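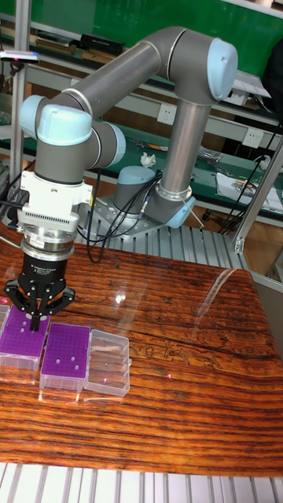 *Cell 2, Astville lab. Gripper over the leftmost tip box, start position for the pick trials.*

# Pre-run inspection, tip handling cell

**Project:** Brerancombe, work package 3
**Study:** does re-zeroing against the tip box beat re-zeroing against the table?
**Inspection done:** before the September block, power off for sections 1 and 2, power on for the rest
**Status:** passed with comments, as ever

Marks: OK = fine. C = fine, but read the comment. X = don't run until fixed.

## 1. Arm and mounting

- [x] Base bolts tight on the perforated plate - **OK**
- [x] Joint caps seated, none lifting - **OK**
- [x] Cable loop from wrist clears the base through full travel - **C**
 Clears it at trial speed. At full speed it swings like a skipping rope. Trial speed is the one in the protocol, so please use the protocol.
- [x] Thin cable from the base plate kept out of the arm's path - **C**
 Taped down last time. The tape has since retired. New tape applied.
- [x] Frame and rails: nothing shifts when pushed by hand - **OK**

## 2. Gripper

- [x] Coupling ring locked, no play - **OK**
- [x] Three fingers open and close evenly - **C**
 One finger arrives a shade late. It did this all through the pilot, where it made no difference to the pick rate that we could find. Logged so that the next inspector can discover it with less excitement.
- [x] Finger pads clean - **OK**
- [x] Adapter vents free of dust - **OK** (now)
- [x] Closing force set to the value on the run sheet - **C**
 Was set to the value on the previous run sheet. Changed back. Any trials run on the old setting go in the "other" folder, which is getting heavy.

## 3. Table and boxes

- [x] Boxes in a row on the left of the table, long sides touching the stops - **C**
 The stops are the thin strips fitted after the pilot. Before that we had pencil marks, and the boxes took a relaxed view of pencil marks.
- [x] Purple-topped boxes are the same make and height - **OK**
- [x] Clear lidded box empty - **OK**
 Please keep it so. It has been used for screws, and once for a biscuit.
- [x] Table surface sound - **C**
 Dark crack-like line on the right-hand side. Ran a fingernail across it and felt nothing. It is well away from the pick area. Recheck next block.
- [x] Table surface free of glare - **C**
 It is not, and never will be. The wood is glossy and the lights are overhead. Glare is the main reason table re-zeroing does badly (see section 6), so the finish stays as it is until the study closes. Do not be helpful with a matt mat.

## 4. Lasers

- [x] Red dots present when powered - **OK**
- [x] No dot at eye height for a seated person - **OK**
- [x] Dots stay put over ten minutes - **C**
 They drift a little while warming up. Wait the full 10 minutes before the first trial. Making tea counts as waiting. Making tea and forgetting to come back has also been tried.
- [x] Readings off clear plastic ignored by the script - **C**
 A dot that lands on the clear box gives a number, and the number is confident and wrong. The script throws it out. Test this with the box in place, because testing it with the box taken away proves very little.

## 5. Stops, space and people

- [x] Emergency stop works from the operator's side - **OK**
- [x] Emergency stop works from the far side - **OK**
- [x] Arm halts on light contact, foam block test - **OK**
- [ ] Workbench behind the cell tidy - **X, downgraded to C**
 Tools, packaging, a printed sheet and a crumpled tissue. The arm can't reach any of it with the limits on, hence the downgrade. The tissue was also in the July report.
- [x] Reach limits loaded and tested at each corner - **OK**

## 6. Check against the pilot result

The cell must reproduce the pilot before new data are taken. Do this last, with the arm warm.

The pilot was 600 picks, split evenly between the two methods and shuffled so that neither one got all the good mornings. Box re-zeroing missed far less often. Most of the table misses came in clumps, and the clumps sat where the overhead lights reflect. We had expected the late finger to be the culprit and had half written the paragraph blaming it.

- [x] 100 picks with box re-zeroing, misses within the pilot range - **OK**
- [x] Same again with table re-zeroing, misses within the pilot range - **C**
 Within range, near the bad end. A result that stays bad in the same way is what we need here, though it feels odd to tick the box.
- [x] Miss log written with height reading and box position - **OK**
- [x] Misses sorted by the Christodoulou scheme (high, low, sideways, dropped) - **C**
 Two were marked "sort of sideways". There is no such class. Both re-sorted as sideways from the force trace.
- [x] Trial order file is the shuffled one - **OK**

## 7. Actions

| Item | What | When |
|---|---|---|
| 1.4 | Proper clip for the thin cable, replacing tape | Before next block |
| 2.2 | Ask Westel about the late finger | Asked. Asked again. |
| 3.4 | Recheck line in table | Next block |
| 5.4 | Clear the workbench | See July |
| 6.4 | Print the four miss classes and stick them by the keyboard | Done |

Cleared for trials at trial speed. Full speed is not covered by this sheet, and a fresh inspection is needed if the gripper comes off for any reason, including "just to look".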